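From the Newsletter of the Hornorham Institute for Applied Automation

Household and Bench Tasks: Where We Stand

Members have asked the Institute for a plain answer to a plain question: can machines do ordinary chores yet? The short answer, as of October 10, 2025, is that they can do some of them, some of the time, and usually with a person standing nearby. The longer answer depends a great deal on what the machine is asked to hold.

Stiff objects are the easier part. A two-armed station can now move cups, boxes and bottles from one place to another at a pace that is slow but steady. The same station will also stack trays and close a hinged lid. Work of this kind has been done in factories for decades, and the new element is that the objects no longer have to arrive in exactly the same spot each time.

Soft goods are a different matter. Cloth changes shape when it is touched, and it changes again when it is let go. A person opening a zippered bag holds the fabric tight with one hand and pulls with the other, and makes many small corrections without thinking of them. A machine has to be given or taught every one of those corrections. For this reason the Institute has made bags and pouches a large part of the Milar program, which entered its second stage this year.

Two-armed work on a zippered navy bag, Milar program.
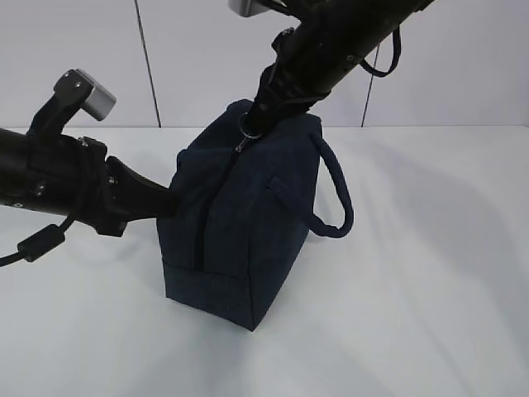
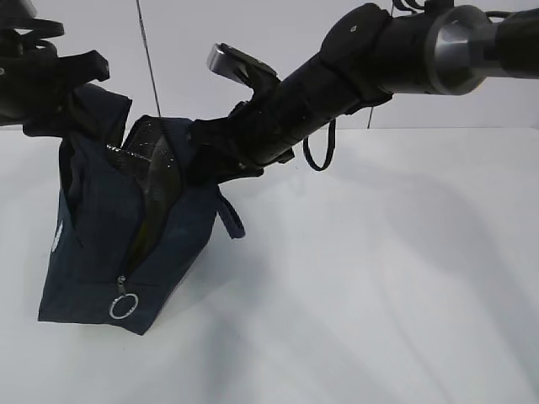 The second stage covers 16 chores, chosen jointly with our partners at Havent, who run a small packing shop, and Laxdal, who provide laundry and linen services to guest houses. Each chore was picked from the partners' own daily work. The list includes folding hand towels, sorting cutlery, filling and emptying soft bags, closing zippers, wiping a counter and placing returned goods on a shelf. No chore was included merely to make a good demonstration.

Through the end of September, the program logged 606 attempts. Staff mark each attempt as finished, finished with help, or not finished. An attempt counts as finished only if the result would be accepted by the partner's own shift lead. A towel folded crookedly is not a folded towel for this purpose, and a bag with its zipper left short of the end is not a closed bag.

The pattern so far is uneven. Counter wiping and shelf placement are close to the standard our partners expect. Cutlery sorting is reliable until two forks lock together. Zippers remain among the hardest items on the list, chiefly when the fabric sags and the pull tab falls flat against it. Towels fall somewhere in between, and the results vary with the thickness of the towel more than we had expected.

Speed is a separate concern. Havent has told us that a slow machine would still be of use during the night, when the shop is closed and the packing tables stand idle. Laxdal takes the opposite view. Its busiest hours are short, and a station that cannot keep up with the morning return of linens would be in the way. Both positions are reasonable, and the final report will treat them separately.

Members should not read these findings as advice to buy or to wait. The Institute does not recommend equipment, and the stations used in the program are not offered for sale. Members considering a purchase are encouraged to ask the seller for results on their own goods, in their own containers, with a count of how often a person had to step in.

A fuller account, with results for each chore, will be sent to members in December. Requests for printed copies may be made through the Hornorham office. Member firms that wish to propose a chore for the third stage should send a short written description and 12 samples of the item to be handled. Samples cannot be returned.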